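Gornalov Home Repair Kit: a long-term review

I have owned more screwdriver sets than I have owned decent coats, and most of them have ended up the same way, with the three useful bits chewed to nothing and the rest rattling about in a tin at the back of the cupboard. So when my old set finally gave up halfway through a doorbell in June, I decided I would spend a little more and buy something I might still like in a year or two. After a good deal of dithering (and a very long evening with a pot of tea and far too many tabs open) I settled on the Gornalov Home Repair Kit, which has 47 pieces and comes in a zip-up case the size of a hardback book.

I very nearly bought the Rorko instead. My neighbour has one and swears by it, and it does have the nicer handle, all soft and rubbery. But the bits in hers are held in by a foam tray that had already begun to crumble, and I am the sort of person who drops things on stairs, so I wanted something that would hold on tight.

What you get

There is one main driver with a spinning cap on the end, a short stubby one for awkward corners, two flexible extensions, a pair of tweezers, a handful of plastic prying tools, a magnetic mat and then all the bits, which sit in rows in a hard plastic rack. Everything has its size printed next to it in white. That sounds like a small thing, but my eyes are not what they were, and I can read these by the light of a kitchen cooker hood without fetching my glasses!

The case itself is a sort of thick canvas with a stiff back. The zip was a bit reluctant for the first week or so and then loosened up nicely. I did catch the lining in it once, entirely my own fault, and it came free without tearing.

Using it around the house

The first real job was a wobbly drawer in the chest on our landing, which had been wobbly since we moved in and which everyone in the family had learned to open with a kind of upward shove. It took me 15 minutes, most of which went on emptying out the jumpers. The driver turned beautifully, the cap stays put under your palm while the shaft goes round, and the bit never once slipped out of the screw.

Since then it has done the bathroom cabinet hinges, the battery cover on a talking owl, the loose arm on my reading glasses, a bicycle bell and the back of an Elell radio that I have loved for years and which had started to crackle. The radio was the one I was nervous about. The screws are set down deep narrow holes and my old set couldn't get near them, but the thinnest extension slid straight in. I gave the dial a clean, put it all back together and had the cricket on by lunchtime.

The plastic prying tools are the weak part of the kit. They are fine for popping a battery cover, but two of the thin ones have bent at the tip and gone white, and I don't think they will see out the winter. I bought a set of Makokha ones to go alongside and they are a good deal tougher, though it does seem a pity to have to.

The magnetic mat I was ready to dismiss as a gimmick, and I have to eat my words there. I lay it on the table, put the screws down in the order they came out, and they stay exactly where I left them, even when the cat comes to help. I do wish it were bigger. With anything that has more than 10 screws you start to run out of room, and then you are back to saucers.

Who would it suit?

Anybody who does small jobs often, I'd say, and would like to do them without swearing. It isn't a kit for building sheds or putting up shelves - the driver is too light for that and the largest bit isn't very large. For toys, hinges, radios, glasses and the insides of computers it is lovely, and I would happily buy it again. 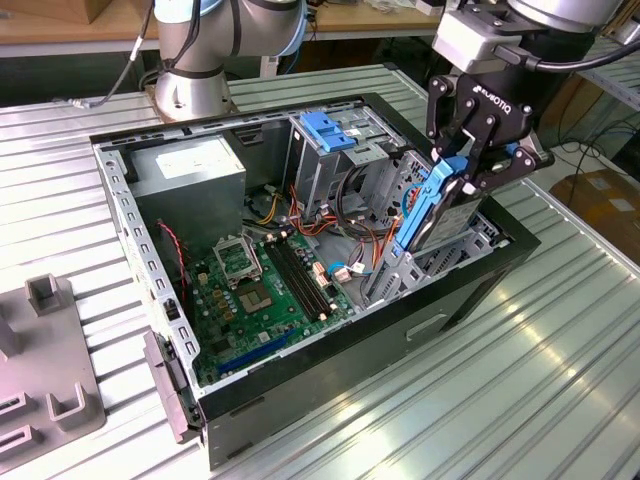
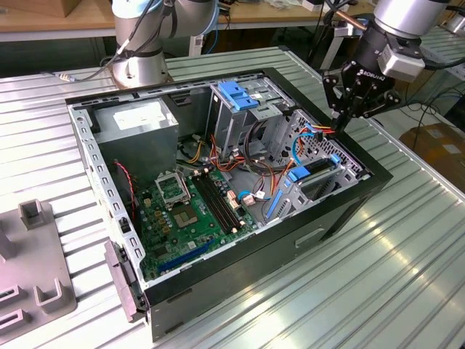 A desktop computer on its side with the interior open.

Reading time: 4 minutes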